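Narkero Users Forum > Data Collection > Household Sets
Topic: Acceptance criteria for cluttered-room demonstrations

y.korletey
Moderator
The working group requests comments on the draft criteria for household demonstrations before the December release. The present set holds 2,924 episodes. Of these, 2,000 were recorded in the Tutdale rooms, where furniture and floor coverings are changed on a fixed schedule. The remainder came from contributing sites.

The draft proposes that an episode be rejected if more than 4 objects unrelated to the task are visible from the wrist camera at the start. Members are asked to state any objection in this thread.

kdankwa
I must register an objection. A limit of this kind would remove most of what our site has submitted. Our operators record in furnished homes, and the households are asked to leave their belongings where they are. A policy trained on cleared floors performs poorly once it meets a shoe or a hanging garment. We saw this in our own trials last spring and reported it to the group at the time.

The view below is typical of our submissions. The fingers are closed on a small yellow-green object, with plush toys, a rainbow-striped bag, a draped turquoise garment and a white sneaker all within view. Under the draft it would be rejected at once. 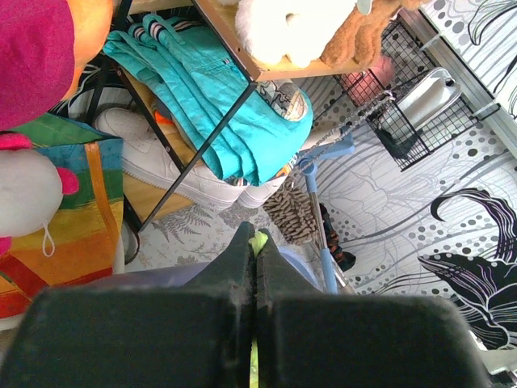

Should failed grasps be kept in the set or deleted before upload?
Keep them, and mark the outcome field as failed. The training scripts leave them out by default, and several members use them to train a separate success detector.

I raise that point here as well, as it was put to me twice by new operators and the draft is silent on it. I would ask that it be added to section 2.

n.dramani
I support the moderator's draft in substance. The Dramani site reviewed 27 episodes from furnished homes and found that our labelers could not agree on the target object in a good number of them. Clutter has value, but a label that two trained people dispute has very little. Until the labeling guide is revised, a limit is the safer course.

kdankwa
With respect, that is a fault in the labeling guide and should be corrected there. The operator knows what was picked up. Require a one-line task statement at the time of recording and the dispute goes away.

n.dramani
Task statements are already required. They are often left blank, or read "pick up item."

adom_odoi
May I suggest a middle position. Accept cluttered episodes without a limit, provided the task statement names the object and its color, and place them under a separate tag. Those who train on the Domine baseline may then leave the tag out and keep their earlier results comparable.

n.dramani
I could accept a separate tag. I do not agree to removing the limit from the main set.

y.korletey
Moderator
The proposal from adom_odoi will be entered as an alternative to section 3. The note on failed grasps will go into section 2 as requested. Comments remain open. Please send sample task statements to Nkrumah Boateng, who is preparing the revised labeling guide.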